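Catálogo > Taller y montaje > Bandejas portacomponentes > Bandeja Braltinine

Utilizamos cookies propias y de terceros para mejorar su visita. Si sigue navegando, entendemos que las acepta.

Bandeja portacomponentes Braltinine para montaje de ordenadores

Quien haya desmontado un ordenador de sobremesa sobre la mesa del comedor conoce bien ese momento en que uno se queda con el procesador entre los dedos y no encuentra dónde dejarlo. Encima de la bolsa antiestática, encima del manual, en la tapa de una caja de tornillos... todos lo hemos hecho, y a todos nos ha costado algún disgusto. De ahí nació la Braltinine, que en Budier llevamos vendiendo desde diciembre y a la que, no lo vamos a negar, le hemos cogido cariño.

Es una placa gris de una sola pieza, con las esquinas redondeadas para que no se enganche la manga, y cada componente tiene en ella su sitio. El procesador descansa en un hueco cuadrado, los módulos de memoria van en dos soportes largos y paralelos, con una ranura en cada extremo, y el disco duro de 3,5 pulgadas cabe con su carril de plástico puesto, sin necesidad de quitárselo.

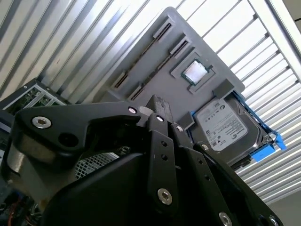
Sabina Herath: la uso desde hace 3 meses en el taller y lo que más agradezco es el hueco del procesador, porque se coge por los bordes sin tener que rascar con la uña. Eso sí, me gustaría que la hicieran también en negro.

Tomamos nota de lo del color, Sabina, y se lo hemos pasado a la gente de Illstead, que es quien nos fabrica la bandeja (de momento sigue siendo gris, pero nunca se sabe).

En cuanto al sitio de trabajo, nuestro consejo es sencillo: tumbe la torre con el lateral abierto hacia arriba y ponga la bandeja justo al lado, a su izquierda o a su derecha, según la mano con la que trabaje. Así el disco, el procesador y la memoria hacen un viaje muy corto y quedan siempre a la vista, mientras la fuente y el cableado se quedan tranquilos en la caja. Le sirve cualquier superficie firme y nivelada – también una mesa de lamas de aluminio, si es de las que tienen taller propio.

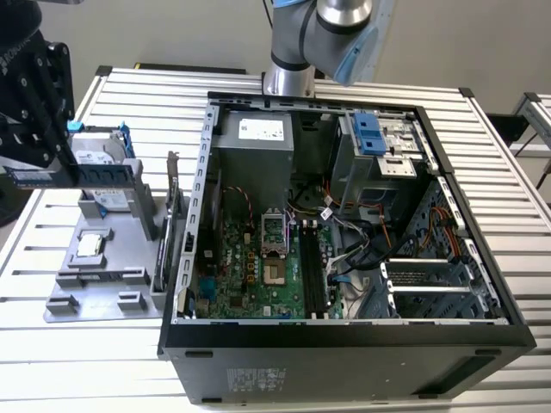 Datos prácticos y pedidos

Precio: 115 euros, impuestos incluidos.
Contenido: 1 bandeja y hoja de instrucciones. Los componentes no se suministran.
Soportes de memoria: 2.
Garantía: 3 años.
Entrega: 11 días laborables.

Para limpiarla basta un paño seco que no suelte pelusa. Si monta equipos a menudo y va a necesitar varias, escríbanos antes de hacer el pedido y le prepararemos un presupuesto con calma, que para eso estamos.

Artículos relacionados
Alfombrilla antiestática Debnath
Pulsera con toma de tierra Debnath
Juego de destornilladores de precisión Illstead
Caja clasificadora para tornillería Budier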